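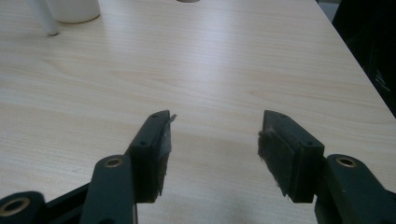
Haltenness 공개일 손잡이형 그리퍼 시연 데이터

데이터 카드 / README

개요

Haltenness 공개일에 방문객들이 손잡이형 그리퍼를 직접 들고 탁자 위 물건을 집고 옮긴 기록을 모은 데이터셋입니다. 에피소드는 모두 1,173개입니다. 행사를 준비할 때만 해도 이만큼 모일 줄은 몰랐는데, 오후 들어 줄이 복도까지 이어졌고 한 번 해 본 분들이 다시 줄을 서는 바람에 마감 시간을 두 번이나 미뤘습니다. 숙련된 조작자의 깔끔한 궤적만 보던 저희에게는 정말 신나는 하루였어요!

공개일은 9월에 열렸고, 정리와 검수를 마친 첫 판을 2023년 12월 25일 월요일에 올렸습니다.

무엇이 들어 있나

- 그리퍼에 달린 카메라의 영상 (초당 30프레임)
- 손가락 벌림 폭 기록
- 그리퍼의 위치와 자세 추정값
- 과제 이름과 성공 여부 (진행자가 현장에서 표시)
- 방문객 소감 중 공개에 동의한 것 (텍스트, 한국어와 영어)

음성은 처음부터 녹음하지 않았습니다. 조작자의 이름, 나이, 연락처도 없습니다. 같은 사람이 여러 번 참여한 경우에는 같은 임의 번호를 씁니다.

과제

과제는 모두 8가지입니다. 컵을 옮겨 놓기, 뚜껑 덮기, 숟가락을 통에 꽂기처럼 설명 한마디로 시작할 수 있는 것부터 천 접기까지 있습니다. 천 접기가 단연 인기였는데 성공률은 제일 낮았습니다. 그래도 실패한 에피소드를 지우지 않고 전부 남겼습니다. 놓친 물건을 다시 잡으려고 손목을 비트는 동작이 아주 다양해서, 저희는 오히려 이쪽을 더 자주 돌려 봅니다.

진행 방식

한 사람당 연습 시간은 2분이었습니다. 연습 때의 영상은 포함하지 않았습니다. 진행자는 과제를 말로만 설명하고 시범은 보이지 않았어요. 그래서 컵 하나를 잡는 데도 옆에서 잡는 사람, 위에서 내려 잡는 사람, 가장자리를 집는 사람이 다 나옵니다.

시작할 때는 손가락을 활짝 벌린 상태로 탁자를 향하게 하고, 진행자의 신호에 맞춰 기록을 켰습니다. 기록을 켠 뒤 한참 망설인 경우도 잘라 내지 않았으니, 앞부분의 정지 구간이 필요 없다면 첨부한 trim_idle 스크립트를 쓰세요.

장비 메모

그리퍼는 Cleltlow 설계를 바탕으로 저희가 조립했습니다. 어두운 녹색 링크에 황동색 부싱이 들어가고, 검은 패드 블록 안쪽에 어두운 색 그립재를 붙인 구조입니다. 그립재 가장자리의 보풀과 풀린 올이 영상에 함께 잡히니, 패드 윤곽으로 벌림 폭을 추정하는 분은 참고해 주세요. 양쪽 패드의 해진 정도가 똑같지 않아서 좌우 대칭을 가정한 추정기는 값이 조금 치우칠 수 있습니다.

조명은 따로 설치하지 않았습니다. 시간대에 따라 탁자 색이 달라 보이고 그리퍼의 그림자도 물건 위에 걸칩니다.

폴더 구조

episodes/ 에피소드별 영상과 기록
labels/ 과제 이름, 성공 여부
notes/ 방문객 소감
tools/ 읽기, 자르기, 미리보기 스크립트

처음이라면 tools/preview를 먼저 돌려 보시길 권합니다. 번호만 넣으면 영상과 벌림 폭 그래프가 나란히 뜨는데, 잡는 순간의 곡선이 사람마다 달라서 보고 있으면 시간 가는 줄 모릅니다.

알려진 문제

- 빠르게 휘두른 구간에서 위치 추정이 튀는 경우가 있습니다.
- 뚜껑 덮기의 성공 기준을 오전과 오후 진행자가 조금 다르게 적용했습니다. 다음 판에서 다시 표시할 예정입니다.
- 소감 텍스트의 맞춤법은 고치지 않았습니다.

권장 용도

모방 학습의 사전 학습, 파지 시점 검출, 초보 조작자의 동작 연구에 잘 맞습니다. 힘 센서 값이 없으므로 접촉력을 다루는 연구에는 맞지 않습니다.

함께한 사람들

공개일 기획과 진행은 Mirsad Karagiannis가 맡았고, 기록 도구는 Falten 팀이, 검수는 Stojanovska 연구실이 도와주었습니다. 끝까지 줄을 서 주신 방문객 여러분께 정말 고맙습니다. 오류를 발견하면 에피소드 번호와 함께 이슈로 남겨 주세요.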